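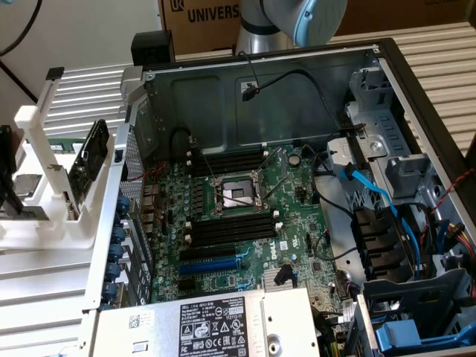
One of the Dell towers on the bench at Drerkis, socket open, arm overhead.

So I finally got to go on the Drerkis visit! If you read the newsletter you'll remember I missed the last one with a head cold and had to hear all about it from Gerardo Umali, who came back with a tote bag and a lot of opinions. This time I had my name on the sheet the minute it went up. Wednesday, nine in the morning, meet in the parking lot behind the Zemham bus station, bring closed-toe shoes. I brought the shoes. I did not bring breakfast, and the vending machine in their lobby takes only coins, so learn from me.

For those who haven't followed the whole saga, Drerkis is a small outfit that trains robot arms to do fiddly jobs, and for the last while the fiddly job has been desktop computers. They get old office machines from Calimlim, the refurbishing company out by the rail yard (same people who sold our club those monitors), and the idea is that one day an arm could help take a tower apart, pull the bits worth keeping and put other bits in. The project is called Brulevar. I asked three different people what Brulevar stands for and got three different answers, so I'm going with "it's a name."

Lorna Panganiban showed us around. She runs the data side, and she talks fast and walks faster, and I liked her right away. She started us at the bench because, as she put it, everybody asks about the bench anyway. I'd been picturing something with glass walls and a big yellow cage. What you get is a ribbed metal worktop, a plain wall behind it, the box with UNIVERS on it standing at the back, and a computer lying on its side with its insides showing. I have had that exact view on my own kitchen table so many times. Blue thumbscrews down the expansion slots, blue latch in the corner, the power supply lying right across the bottom of everything. I felt at home!

The way they teach the thing is by doing the job themselves, over and over, through the arms. The operator sits to one side and works a pair of smaller handles, the arms at the bench copy whatever the handles do, and the whole business gets recorded: the cameras, the joint positions, how far the gripper is open, all of it on one clock. One go at one task is an episode. You do an episode, you mark it, somebody resets the bench, you do the next. They had 596 episodes stored for the memory task when we were there, and Lorna said that sounds like a lot until you find out how many of them look the same to the machine.

That was the part that stuck with me, so let me try to get it right. If you always set the tower down in the same spot with the same card in the same holder, what you've got is one example copied hundreds of times, and the arm gets very good at that one spot and hopeless an inch to the left. So between episodes they nudge things. The tower gets turned a little. The card gets tipped differently in the white stand. The cables get pushed about. There's a printed sheet taped to the monitor telling the person on reset duty what to move next, and I noticed it had been corrected in pencil a good many times.

We watched Jericho Espiritu do a run. He's the operator with the most hours on it and he has the calmest hands I've ever seen on a human being. He brought the arm down over the board so slowly that I caught myself holding my breath, and then he backed off and came at it again from a slightly different side. I thought he'd botched it. Nope! He told us afterwards that he leaves those in on purpose. If every example goes perfectly, the system never sees what it looks like to be a bit wrong and then fix it, and the first time it drifts off by itself it just keeps on drifting. So a share of the episodes have a little stumble and recovery in them, and they get their own tag.

Real mistakes are something else. Dropped parts, a cable snagged and dragged, the operator sneezing (this has happened, there is a tag for it). Those don't get erased either, but they're kept out of the pile the system copies from. Ottavio Caputo looks after that end. He goes through the recordings at double speed with a mug of something next to him, and he can pass or fail an episode faster than I can work out which way up the picture is. I sat with him for a bit while the others were looking at the spare grippers. He writes a short line for each one in ordinary words, such as "picks module from under stand, approaches upper slots, seats left end first." The words go into the training along with the pictures, and he's strict about them. If one person writes "stick" and another writes "module" and a third writes "RAM," that's a mess for him to clean up, so there's a word list. I asked if I could see the word list. It's very long, and "thingy" is on it under banned words, which I took personally.

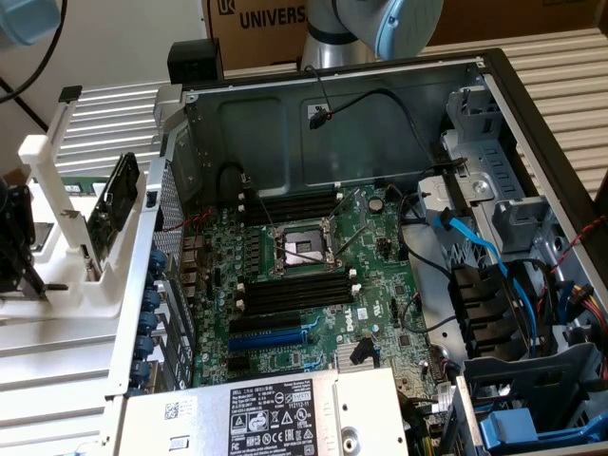
The bench again: card tilted in the white stand, a memory module lying beneath it.

We got to ask questions over coffee (their coffee is good, the lobby machine is a trap). Gerardo, who had come along a second time and was acting like he owned the place, wanted to know about the processor socket. Anybody who has built a PC knows that feeling in your stomach when the lever's up and you're looking down at all those tiny contacts. Do they let the arm near that? Lorna said yes, and it's the hardest thing on their list by a long way. With memory you can feel it when the module goes in, there's a push and a click, and the arm's force readings show a nice clear bump. With a processor you're meant to use no force at all. You lower it and let go, and if it isn't sitting right you don't want to find out by pressing. So there isn't much of a signal to learn from, and the cameras have to carry it. They've got 215 episodes of that one so far and she'd like a good deal more before they try letting the system have a go alone.

Helmut Hellwig, who builds the fixtures, joined us for this bit and brought along a whole tray of rejects. I could've spent the afternoon on that tray. The white stand that holds the card next to the tower is 3D printed, and it went through a lot of versions before anyone was happy. One held the card so well that the arm lifted the stand along with it. Another one let the card lean against the chassis. Helmut's view is that people think of the arm as the project and forget that somebody has to hand it things, and that a bad holder spoils more episodes than a bad operator. Jericho said thank you very much from across the room.

After coffee came the thing I'd been hoping for, which was a turn on the handles! Each of us got 4 minutes. I'd love to report that I was a natural. The handles are light, much lighter than I'd guessed, and the arm follows so closely that you forget it's bigger than your hand, so you reach for something the way you'd normally reach and there's a great big wrist in the way. You also can't feel the edges of things like you can with fingers. I was trying to pick up a spare module from the worktop (they gave us a practice board, don't worry, nothing of ours went into the records) and those ridges in the surface turn out to be a pain, or a help, depending on which way the module's lying. Across the grooves I could get it. Along them I chased it up and down like a pea on a plate. Lorna says they keep the ribbed top anyway. A system that's only learned on smooth tables is in for a shock at Calimlim, where the benches are a patchwork.

Gerardo got his module on the first try and has mentioned it since.

Then they showed us the trained system running, on a different station around the corner, with the memory task only. No operator. It went down, took hold, came across, lined up over the slots, paused for longer than I was comfortable with, and pushed. In! We clapped, of course. The second time it stopped short and sort of hovered, and Jericho hit pause and wrote down what the bench looked like, and that arrangement goes on the reset sheet so they can record some more examples of exactly that. I liked seeing that one more than the good one, to be truthful. You could see where the next week of work was coming from.

A few practical bits for anyone going on the next visit, which Lorna thinks will be in October:

Park at the bus station and walk over. The spots out front at Drerkis belong to the tile place next door and they will tell you so.

Photos of the benches are fine. They ask that you don't photograph the screens.

Tie back long hair and leave dangly sleeves at home if you want a turn on the handles.

Groups are small, so answer the email quickly. We were 2 over the limit and they were nice about it, but I don't think they'd be nice about it again.

Bring questions for Helmut and ask to see the tray.

I've still got one of his reject stands, by the way. It's on my desk holding up my phone, at a bit of a lean.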